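Home Explore Notifications Messages Profile

Thread

Skerell Household @skerellhousehold
6 July 2022

Today I am sorting the toy kitchen. I have been putting this off since June, when the toy kitchen began sorting me.

14 replies 6 reposts 100 likes

The play food lives in a bin. The bin also holds a sock, half a crayon and a receipt from the Cedmont hardware store for hinges I don't remember buying.

2 replies 31 likes

I believe we own around 200 pieces of pretend groceries. The real fridge has mustard and a lime.

9 replies 5 reposts 88 likes

System so far: vegetables in the drawer, bread in the little oven, anything sticky in the sink. The real sink. I am washing a plastic drumstick with the good dish soap and thinking about my degree.

3 replies 47 likes

Bought a divided tray from Dadora for this very purpose. It has 6 compartments, and by lunch every one of them contained cars.

1 reply 22 likes

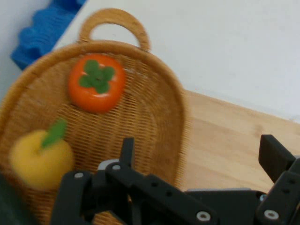

Fruit gets the wicker basket, which came with a gift of real pears a few years back and has been too nice to throw out ever since. I'm being picky about who goes in. The persimmon made it on looks, all that shiny orange with the green star of a hat. The yellow one got in too, though I've changed my mind twice on whether it's an apple or a quince, and the leaf is no help.

11 replies 5 reposts 73 likes

Management (age five) has reviewed the basket and says fruit goes in the oven.

4 replies 6 reposts 96 likes

Bread has been moved to the Zabala shoebox. Dinner is at six, mustard and lime.

Show more replies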